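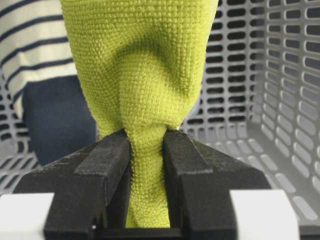 Wrist camera view at the laundry sorting station: a yellow-green towel held between the gripper fingers.

Filed under: Guides / Open Days and Visits

How to Run the Laundry Sorting Demonstration on Open Day

This guide is for staff of the Cedside Automation Center who present the laundry station during the October open day. It covers preparation, the demonstration itself, and the close of each session. Presenters should read it in full before their first shift and keep a printed copy at the station.

Before visitors arrive

1. Confirm with the floor lead, Andor Katona, that the station has been released for public use.
2. Check that the safety barrier is closed and that the emergency stop is within reach of the operator's chair.
3. Place the basket inside the marked area on the table. Fill it with a mix of towels and other textiles, including at least one striped item. Bright colors are easier for visitors to follow on the wall screen.
4. Remove anything with buttons, zippers or drawstrings.
5. Start the wrist camera and confirm that both fingertips show on the screen. Wipe the lens with a dry cloth if the view is hazy.

Presenting the demonstration

Each session admits 4 visitors at a time to the front rail. Others may watch from the Covberg side of the hall, where a second screen is provided.

Introduce the task in one or two sentences, then ask the operator to begin. The arm lowers to the basket, closes on one item and lifts it. Ask visitors to watch the point where the fingers meet the cloth. A towel gripped in the middle gathers into a narrow neck, with the fabric spreading wide above it, as in the view at the top of this page. Explain that soft items change shape whenever they are handled, so the system must choose a new grip each time.

If two items come up together, the operator will release both and try again. Continue speaking during the second attempt. Visitors often ask questions at this point, and presenters should allow time for them.

Do not invite visitors to hand items to the arm. Items may be added to the basket only while the arm is parked.

Closing the session

Park the arm, open the gripper and return all textiles to the basket. Record the session in the station log, along with any fault. Log sheets go to Chak-lun Liao in the Callerbridge office by 5 p.m.

Questions about the station may be directed to extension 300.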